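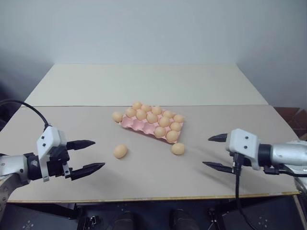

Does a "best before" date tell you when food stops being safe?
It tells you when the maker stops vouching for quality. Safety is a separate matter, covered by "use by", and the two get muddled even in textbooks.

Week 7: Reading the label

Be wary of any survey that says shoppers "understand" dates. The Tredimside study asked more than 2000 people and reported that 63 per cent did. Look at the wording: they were asked whether they felt confident. Feeling confident is cheap — the Stoltari follow-up set a proper task and never published its score sheet.
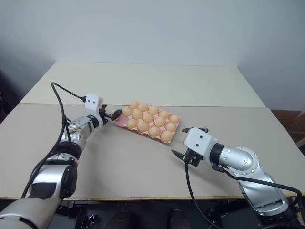 Eggs in a pulp tray.

Waste figures deserve the same suspicion. Most rest on kitchen diaries, and people keeping a diary tend to behave better than usual. Ask who filled it in, for how long, and who dropped out. 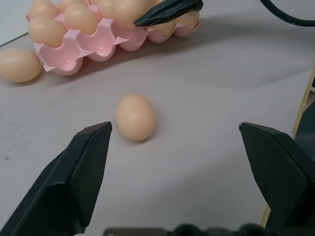 Livden, April

Seminar task. Bring one label from home and write down what it promises, in your own words, up to 100 words. Then list what it leaves out. "Farm fresh" promises very little — I would like to see somebody argue otherwise. Read Khan, chapter on storage, but skip the tables, which mix up two sets of dates.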